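Mukumell 탐색 문서 이슈 릴리스 로그인
이 저장소에서 검색... 검색어를 입력하세요
공유 8 댓글 3

Mukumell 강수량 관측 데이터 카드

버전 갱신: 1/11/23
관리: Shabnam Soomro

개요

Mukumell은 Verhoeven 유역의 지상 우량계 기록을 일 단위로 정리한 표 형식 데이터셋이다. 전도형 우량계의 원시 펄스 기록을 일 강수량으로 환산하고 결측 및 이상값 플래그를 붙였다. 관측소는 80개소이며, 관측소당 유효 일수는 2000일 이상이다. 레이더 추정치와 재분석 자료는 포함하지 않는다.

파일 구성

stations.csv: 관측소 번호, 위도, 경도, 해발고도, 설치 유형
daily.csv: 관측소 번호, 날짜, 강수량, 플래그
gaps.csv: 결측 구간의 시작일, 종료일, 사유 코드

인코딩은 UTF-8, 구분자는 쉼표, 소수점은 마침표를 쓴다. 날짜 열은 모두 현지 표준시 기준이고 일계는 오전 9시에 마감한다. 강수량 단위는 mm이다. 무강수는 0.0, 결측은 빈 칸으로 구분되므로 읽을 때 빈 칸을 0으로 채우면 월 합계가 낮게 나온다.

플래그

0 정상
1 인접 관측소와 불일치
2 동결 의심
3 수동 보정

플래그 1은 반경 안의 인접 관측소 중앙값과 비교해 부여했다. 산지 관측소에서는 국지성 호우가 이 조건에 걸리는 경우가 있어 값을 삭제하지 않고 플래그만 남겼다. 플래그 3이 붙은 행의 보정 전 값은 공개본에 없다.

처리 절차

원시 기록은 Trunus 스크립트로 변환한다. 중복 타임스탬프는 먼저 기록된 행을 남긴다. 점검 중 발생한 펄스는 Haltell 점검 일지와 대조하여 제외하였다. 일지가 누락된 기간은 gaps.csv에 사유 코드 M으로 표시했다.

알려진 문제

- 고도 800m 이상 관측소의 겨울철 강수는 과소 측정된다. 바람에 의한 포착 손실은 보정하지 않았다.
- 9월 자료 일부에서 일계 마감 시각이 한 시간 밀려 있다. 월 합계에는 영향이 작지만 일 최대값 분석에는 쓰지 않는 것이 좋다.
- 이전 판의 관측소 번호는 현재 판과 호환되지 않는다.

사용 조건

비상업적 연구 목적의 이용과 재배포를 허용한다. 재배포 시 버전과 플래그 열을 유지해야 한다. 오류 신고는 이슈 탭에 관측소 번호와 날짜를 적어 등록한다.

부록 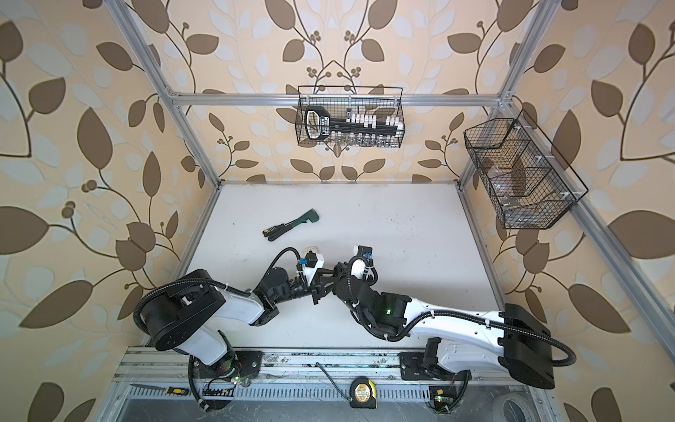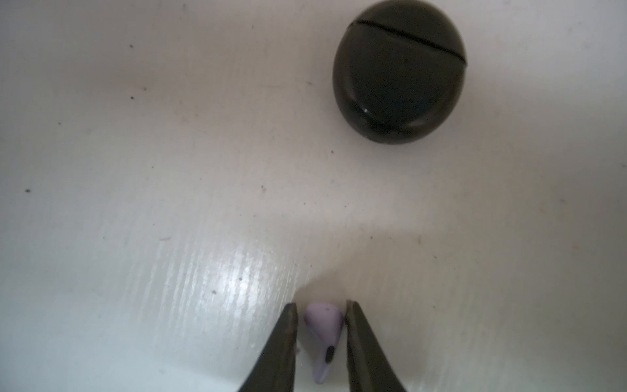 그림 2. 흰색 표면 위의 어두운색 무선 이어폰 충전 케이스.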